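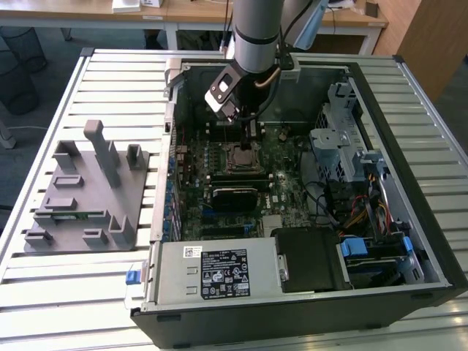
# 给每个功能开关写上到期日

2020年6月29日

前阵子我又花了一整个下午,陪着同事在代码里追一个叫 `new_invoice_v2` 的开关。名字里带着"new",可它进仓库的时候,我们组里有一半人还没入职。开关的默认值是关,生产环境里是开,预发布环境里没有设置,于是预发布走的一直是旧逻辑,测试同事在那边认认真真测了好几轮,测的都是线上早就不跑的代码。说起来有点心酸,大家都没偷懒,每个人都把自己手里的事情做得挺好。

我先声明,我很喜欢功能开关。早年在 Torkthorpe 做结算系统,上线要熬夜,出了问题就整包回滚,十几个人的改动跟着一起退回去,第二天再一个一个往上合。后来我们接入了 Sendel,代码可以先合进主干,等心里踏实了再慢慢放量,那种轻松的感觉我到现在都记得!所以我下面发的牢骚,请当成一个老用户的牢骚来听。

毛病出在收尾上。加一个开关只要几分钟,评审的人看一眼就过了;删一个开关却要把两条分支都读懂,确认旧的那条真的没有流量,改测试,改文档,还要在发布说明里写一句谁也不会去看的话。做完这些,产品上看不出任何变化,季度总结里也很难写。换了我年轻的时候,我也会先去做下一个需求。

今年我们总算下决心盘了一次家底:Caldeira 这个仓库里登记在册的开关一共197个,其中149个已经全量打开,而且很久没有人动过配置。我看着那张表,心情和搬家时打开储物间差不多,有几样东西还挺怀念的,可是确实该扔了。

更麻烦的是它们会互相影响。两个开关就是四种组合,再加一个就是八种,我们的测试只覆盖了其中最常见的那几种,其余的全凭运气。有一回,一个早该退役的开关在迁移配置时丢了值,退回默认,客户的账单抬头就变成了几年前的样式。修起来只改了一行,找到这一行用了11个小时。

我的主张很简单:新建开关时必须填到期日和负责人,缺一样就不让合并。到期之后持续集成给出警告,再过一个迭代,构建直接失败。 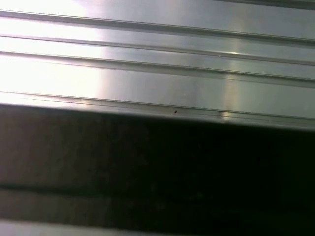
到期那天负责人正好在赶别的需求,怎么办?

允许延期,但要提交一次改动,写明新的日期和理由,并且由组里另一个人批准。最多延2次,第三次就得在例会上说清楚,这段代码究竟打算留还是不留。

听到这里,总有朋友觉得太硬了,说构建失败会耽误正事。我理解这份担心,我自己也被拦过,当时嘴里念叨的话不太适合写出来。可是温和的办法我们都试过:建过看板,发过提醒邮件,也搞过一次"清理周",头两天热热闹闹,后来有个紧急缺陷插进来,也就散了。提醒可以标为已读,红色的构建总得有人去点开看一看。

也有些开关理应长期存在,比如降级用的保险丝,比如按客户套餐开放的功能。我建议干脆把它们从发布开关里分出去,叫运行配置也好,叫权限也好,放到另外的目录,用另外的规则管。混在一起的时候,新人根本分不清哪个能删,稳妥起见就都不删,换成我也一样。

Follthorpe 那边的兄弟团队比我们走得早一些,他们的做法我很羡慕:建开关的那次提交,会顺手开好一个删除它的分支,趁记忆还新鲜,把该删的地方都标出来。过几个月主干变了,分支多半有冲突,不过意图还在,照着改总比从头猜省力。我们打算九月开始试,先从结算模块做起,那里的旧开关最多,脾气也最怪。

至于 `new_invoice_v2`,删除它的合并请求还开着,等测试同事把预发布环境重新跑完一遍,我就点合并。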